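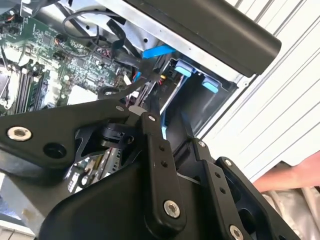
Kovuler, a small company that prepares old office computers for reuse, has started to record examples for a learning system that should one day help to take the machines apart. The work began in November at its workshop in Skesiletti. The first task is limited to the drive area of desktop computers. The operator guides the gripper into the open case, past the black cables that hang over the green motherboard, and toward the drive bay with its two light blue tabs. A small camera at the gripper records the whole movement.

According to the company, cables are the most difficult part. They lie differently in every computer, and a program with fixed positions cannot follow them. For this reason the team wants many recordings of the same task, made on different machines and by different people. Failed attempts are also kept, but they receive a separate label.

The project uses 18 computers of 8 models. Two operators share the recording work and change places after each computer. Between the recordings, the cables are moved by hand, so that the next example does not start from the same position.

The recordings are sent to Flilley, a software office in Yu, where each one is checked and divided into short steps such as reaching, gripping and pulling. Flilley will then train the first version of the system. Kovuler says that it will be tested only on computers which were not used for the recordings.

The company has not decided if it will publish the collection. Some of the cases carry inventory stickers of former owners, and these must first be made unreadable in the recordings. A second task, the removal of memory modules, is planned when the drive recordings are complete.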